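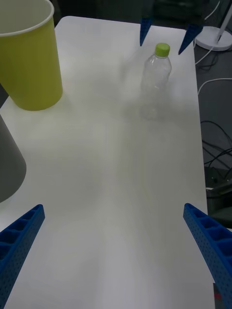 My sister Jo moved into the apartment on Niven Street in February with 30 boxes and no plan, and I was the one who ended up living out of the boxes with her. We had a mattress, a lamp and the white table, and that table did everything. We ate on it, paid bills on it, cut each other's bangs over it (never again!). By the second week Jo had a rule that it got cleared every night before bed, and every night I left something — usually an empty bottle with its lime-green cap screwed back on, standing next to one of those tall yellow-green paper cups I kept buying my coffee in.

"Are we saving this?" she'd say, and she'd tap the cap with one fingernail.

"I'm refilling it."

"You said that Sunday."

Then Andri Ortner from downstairs came up to ask if we'd gotten his mail by mistake. We had. It was a fat envelope from Gekico, and I'd been using it as a coaster, so there was a ring right over his name. I went red all the way to my ears. He looked at the ring, looked at the table and asked if he could have a glass of water.

We owned two glasses and both were in box 7, or maybe box 4, under the towels.

So I grabbed the bottle, filled it at the sink and handed it over like that was how we always did things. He drank half of it standing up and told us a long story about the bus to Jarkgate. Jo didn't say one word about the bottle until he'd gone.

"Fine," she said. "It can stay till Friday."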